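Friday noodle nights are back at the Drisard hall

Good news for anyone who's been moping about since winter (me, mainly). The Friday noodle nights are back on at the old Drisard hall, starting in November, and I got along to the trial run to see whether they've still got it. They've still got it!

If you're new to town, these nights used to be the best cheap feed this side of the river. Then the kitchen failed its wiring check, the stoves were switched off and we all went home to toast. Randa Nimri, who has run the cooking from the start, tells me the rewiring is finished and the hall has a proper rangehood at last. She also has a second cook now, Hussam Geagea, and he's brought his own chilli oil. Go easy on it. I didn't, and I had to go and stand in the car park for a bit.

There'll be two sittings, one at half past five for families and one at seven for everybody else. The trial run fed over 400 people across the evening, which is a lot of broth, and the queue still went past the bike racks and nearly to the chemist. Randa reckons the hall could manage 600 on a good night if people don't linger over their tea. I'm a terrible lingerer, so sorry in advance.

The menu's short: a beef broth, a mushroom one, and cold sesame noodles for the kids and the heat-haters. My neighbour swears by the mushroom. I had the beef, then went back for the sesame, and I'd have had a third bowl if my daughter hadn't been giving me that look.
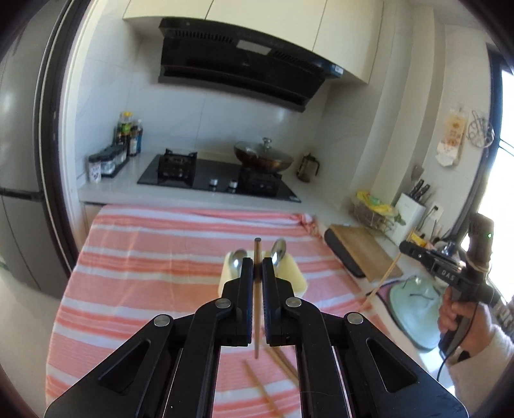
Parking is still the sore point. The council lot behind Ghanem Street shuts at eight, so if you're booked for the late sitting you're better off leaving the car near the oval and walking over the footbridge. It's well lit now and only takes a few minutes.

Bookings open at nine in the morning on the first Friday of the month, at the hall office or by phone. Kids under 3 eat free. Bring a container if you want leftovers, and bring cash, as the card machine was having one of its turns when I was there.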